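August, 4 pm. Back room, second go at the floor.

Ingeborg Hollenstein wants the Uradlow cleaner tried on the tiles before we buy 22 bottles of it. I remain unconvinced. The label promises a streak-free shine, and these tiles are shiny whatever you put on them, so I don't see how we'd tell. Diluted 200 ml to the bucket as instructed. Smells of pears.

Swept first. Grit collects under the shoe rack and along the wall, and the broom is too wide to get between the slats and the floor. Ingeborg says move the rack. I say it will be back in the same place with the same grit by next week - but fine, it goes on the list.

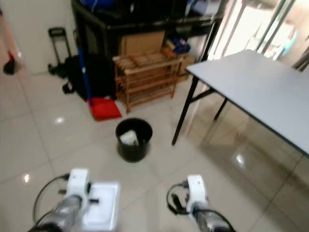

*Back room: bin, red dustpan and broom, shoe rack with the open box on top.*

Still to do:

- empty the bin
- find out who owns the black bag, or at least get it off the floor
- fold the luggage trolley away somewhere that isn't against the wall
- box on the shoe rack: keep or flatten?
- top of the black cabinet (not today)

Plan is 2 strips by the glass door, one with Uradlow and one with plain water, same mop. Look at both in the morning with the light coming in low. If I can't pick out the treated strip without being told, I'm against buying any. Ingeborg thinks one trial proves nothing and would like 4. She may have a point, but she can do the other three.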